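Toy library adds play food to its lending shelves

The Hunska Toy Library has added play kitchens and toy food to the items families can borrow, after parents asked for them more than anything else in a survey this spring.

The new section opens on 13th October at the library's rooms on Bakker Street. Borrowers will find sets of toy fruit, vegetables and bread, along with bowls, plates, pans and two child-height stoves. Each set goes out in a cloth bag with a list of contents sewn inside the flap.

"We had puzzles, trains and a lot of dress-up clothes, but people kept coming to the desk and asking for fruit," said Griet Declercq, who runs the library. "A bowl and a few pieces of toy food will keep a three-year-old going for most of an afternoon."

Members made 1263 loans in the year to March, up from the year before, with wooden trains the most borrowed item. The survey was sent to every household on the membership list. Of the families who answered, 59 put play food first.

The money for the new sets came from a grant by Trustwood, a furniture company with a store outside town, and from the sale of older toys in the summer. Some 100 bags have been made up so far. More will be added in the new year if there is enough demand.

Loans are for three weeks and can be renewed once. Membership costs $5 a month for a household, and there is no extra charge for the kitchen sets. The two stoves have to be reserved ahead of time and picked up by car.

Declercq said missing pieces are the main worry with sets of this kind. Every bag will be checked against its list when it comes back, and families will not be charged for the first lost item. Spare fruit is kept in a drawer behind the desk, sorted by kind. Bananas and eggs go missing most often, she said, going by what other toy libraries have told her.
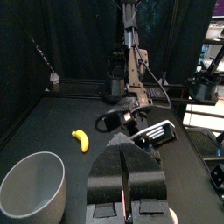 A yellow toy banana and a large light gray bowl on a black tabletop.

Returned pieces are washed by hand and left overnight before they go back on the shelf. Fabric food is kept in separate bags, marked with a green tag, and goes through the washing machine.

The library will also hold a play morning in the first week, with the stoves set up in the back room and the sets laid out on low tables. Children under five must have an adult with them. There is no need to be a member to attend.

Anyone with play food in good condition to give away can leave it at the front desk during opening hours. The library cannot take sets with chipped paint or very small parts. The Hiltimov bus stops across the street from the entrance.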